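Rirkeo teleoperation cell, Ferkbridge site
Pre-session check, hand and arm demonstrations
Checked by: Sumathi Chowdary
Period: June

1. E-stop, operator side. OK.
2. E-stop, table side. OK. Label worn, still readable.
3. Arm mount bolts at marked torque. OK.
4. Finger closing force under limit at the lowest setting. OK. Operator had left it one step up; reset.
5. Remote link delay, 500 commands sent. OK. Nearly 13 ms at worst.
6. Glove calibration against open and closed hand. REPEAT. Thumb reads short. Recalibrate before recording.
7. Hand cable clear of wrist at full rotation. OK.
8. Disk space for 366 demonstrations. OK.
9. Finger pads, replace at 2000 grasps. DUE. Order through Sakalauskas.
10. Operator briefed on hold-to-run pedal. OK.

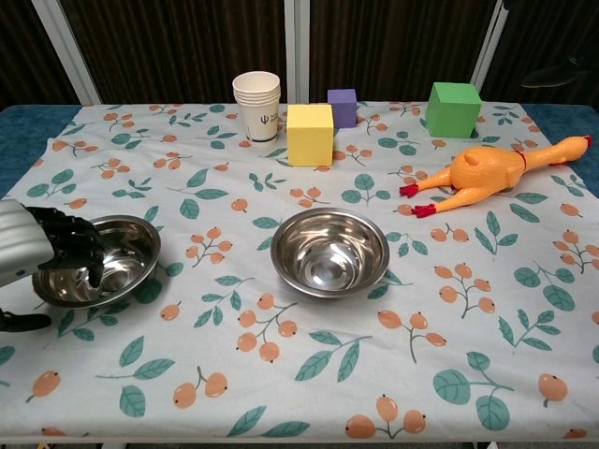 TABLE AND OBJECTS

11. Bowls: stainless steel, fingers at the rim of the left one. Approach slowly; hard contact with the rim loads the fingertips. Middle bowl empty. OK.
12. Foam cubes yellow, purple, green, toward the back. OK.
13. Paper cups nested. OK.
14. Rubber chicken on its back, right side. String at neck: check knot before each block.
15. Tablecloth flat at front. OK. Grollinstead clips not yet fitted.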